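Review: Bollach tabletop arm, table clearing package
Posted 1 Jul 2022

Short version: not yet. Longer version, typed fast between two meetings.

I wanted one answer. Can a machine clear up after lunch, or unpack a shopping bag, without me standing over it? Shirin Rostami at Clondier had the arm set up already so setup isn't part of my score. She says it took her 38 minutes. Fine.

Picking up: good. Better than the Gavbridge I tried last August, which squeezed everything like it owed money. Bottles on their side are the fair test, they roll if you nudge them, and there's usually a plate or something in the way.

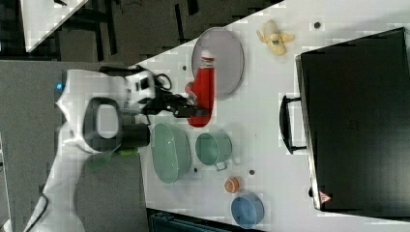 Speed is where it falls down. 13 minutes for one table, toy food and light dishes. My kid does it in two, with complaining. Fast mode exists but I'd keep it off anywhere near real glasses – it swings wide on the way back.

Putting down is worse then picking up. Bowls fine. Anything slim that has to go inside something else, it dithers. Goes over, comes back, goes over again. Boris Bošković told me to re-teach the drop height and that helped a bit. Should not be my job.

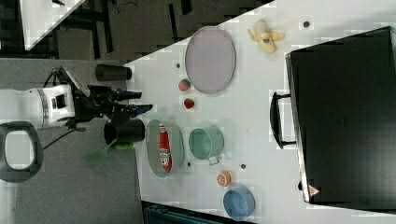
Clutter, same story. Spread things out and it plans ok. Push two cups close together and it picks the long way round or just stops and waits for a click. I ran 200 picks over the week and had to step in on 38 of them. For a shop floor bench with the same parts all day, maybe worth it. For a kitchen, no.

Noise: low. Cable: annoying, wants a clip. App: ugly but it works, the Zarei one is nicer. Manual is 143 pages and the bit on grip force is near the back, read that frist.

Would I have one at home? No – not at this speed. Would try it again after the next software update.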